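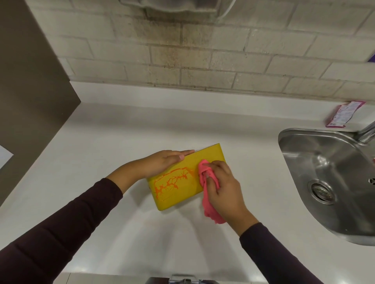
Sivaprasad Salian has looked after the shared kitchen on the second floor of the Oda building in Nosutville since April. The kitchen serves 61 people from nine small offices. Before that he cleaned the lunchroom at Nonusov, a packaging plant with 500 employees, and he says the smaller room is harder to keep up.

"At the plant everybody ate at the same time," he said. "You had a mess, you cleaned it, and you were done until the next shift. Up here somebody makes toast at ten and somebody else heats up curry at three. The counter never gets a break."

The counter is white and runs back to the wall, with a stainless steel sink set into it. Salian would have picked a gray one. White shows everything, he said, and tomato sauce is the worst of it. He wipes food up with a damp cloth first, then goes over the spot with dish soap and leaves it for a few minutes while he does something else. He doesn't use scouring powder on it. A previous cleaner did, and he says there is a dull spot near the far end that he can feel with his fingers.

He uses pink cloths in the kitchen and blue ones in the restrooms, and they are washed in separate loads.

"I had a new person mix them up once," he said. "I threw out the whole bag and we started over. It was 139 cloths."

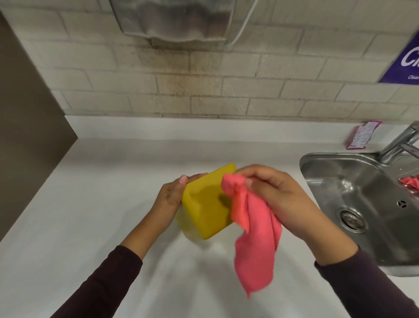

His method for anything small is to pick it up. He holds the item in his left hand and keeps the cloth in his right, and he does the edges before the flat sides. People tend to wipe the middle of a thing and put it down, he said, and the grease stays on the corners. Orange sauce stains on yellow plastic take longer. He gives those soap and warm water, then a second round the next day if the color is still there.

I asked about the wall. The bricks behind the counter are painted a pale cream, and there are dark streaks on them that visitors notice right away. Salian said he has tried dish soap, baking soda and a spray called Datura that the building manager ordered.

"The paint is old and it has little holes in it," he said. "The dirt is in the paint now. You can scrub it, but then the paint comes off on the cloth. It needs to be sealed and painted again – I've told them that twice."

The quote he was shown for repainting the kitchen and the hallway came to $3,911. No date has been set.
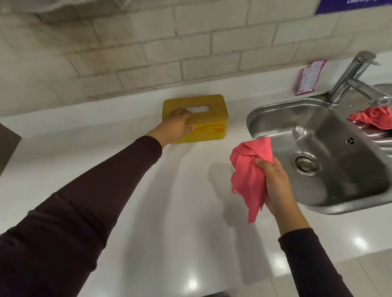
The sink comes last in his routine. He lifts out whatever is in the strainer, washes the strainer on both sides and rinses the basin from the top down. Then he dries the faucet. He asks the offices to scrape their plates into the trash first, and most of them do. The accounting firm at the end of the hall is the exception – "rice, every day," he said.

The full routine takes him 25 minutes in the morning, and he comes back after lunch for a shorter one.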